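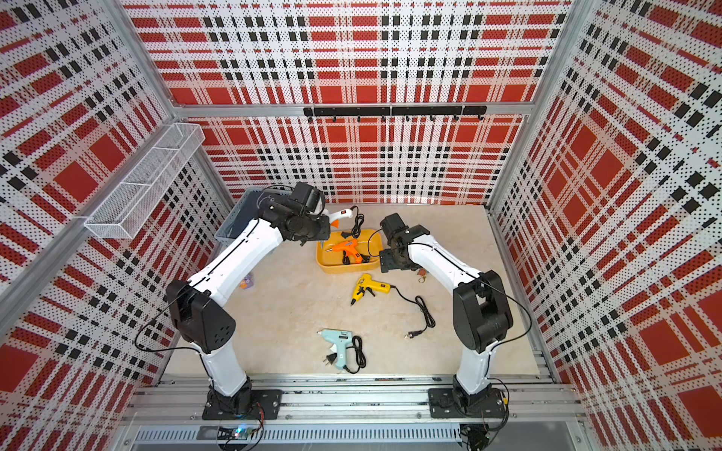

Print this article
E-mail this article

Draft rules set limits for robots handling corded heat tools

A working group led by the integrator Hundalis released a draft practice guide in May for small robot cells that pick up, move and store corded heat tools. The guide, titled Gadent, covers two-arm benchtop cells in which hot glue guns, soldering irons and similar items are handled by general-purpose grippers. Comments are open for 60 days.

The draft has 13 clauses. Four are mandatory for any cell that claims conformance, and the rest are recommendations.

Clause 2 requires that every tool be unplugged before it enters the cell and that the plug remain inside the work area where the operator can see it. Clause 3 sets a maximum nozzle temperature at handover, measured with a contact probe and logged by tool. Clause 5 treats the cord as part of the load. A program that plans a path for the tool body alone does not conform, even if the arm never touches the cord in testing.

"Most of the faults reported to us were cord faults," said Kerttu Pelkonen, who edited the draft. "The gripper had the tool. The cord had something else."
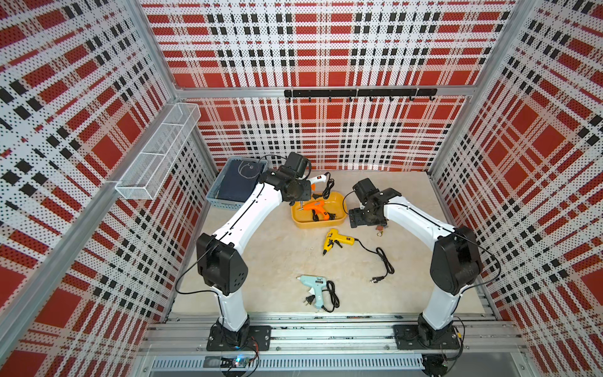

Two arms over a bench with four corded glue guns, one of them in a tray.

Clause 8, the last mandatory clause, deals with shared reach. Where both arms can enter the same volume, the controller must assign that volume to one arm at a time, and the assignment must be released by a position check. A timer is not accepted as a release. Cells that pass a tool directly from one gripper to the other need a separate assessment, described in an annex.

The recommendations cover trays, lighting, floor finish and wall fixtures. The guide advises a tray with a raised edge for tools in storage, and asks that hooks and baskets within reach of an arm be entered in the cell model whether or not they are in use. 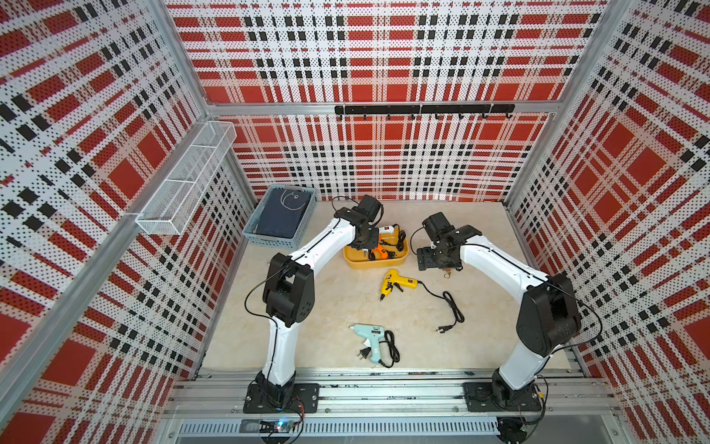
Does the guide apply to cells that are already running?

Existing cells are exempt until their next change of gripper, controller or tool list. After that the owner has 16 weeks to complete the checks and file the record sheet.

Grip position drew the longest discussion, according to the minutes. An early version specified a grip on the handle only. Rafail Tzavaras of the gripper maker Nulla objected that handle shapes differ too much between models for one rule, and that a grip low on the handle lets the barrel rotate during a fast move. The published text permits any grip that keeps the fingers clear of the nozzle and its collar,
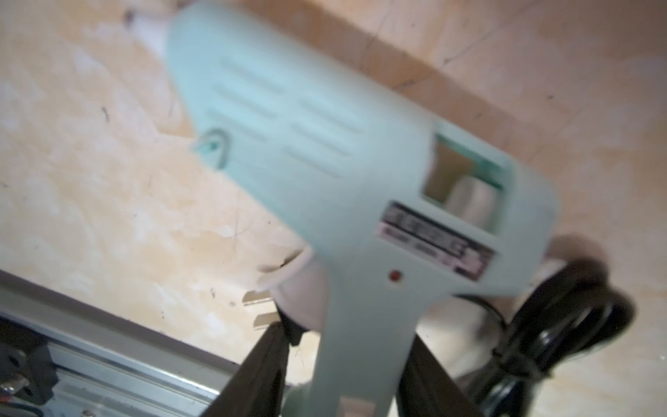 and it limits wrist speed while a tool is held. The limit is set by a tilt test carried out with the heaviest tool on the list, cord attached. If the tool shifts in the fingers during the test, the speed is lowered and the test repeated from the start.

Kanini Ondieki, who runs test cells at Daza, said the tilt test adds half a day to commissioning. She has asked for a shortened version for sites that use a single tool model. The group will consider the request with the other comments.

Wrist cameras are recommended for grip confirmation but are not required. Force sensing alone is accepted where the threshold has been recorded for each tool.

A revised draft will follow the comment period.

Print | E-mail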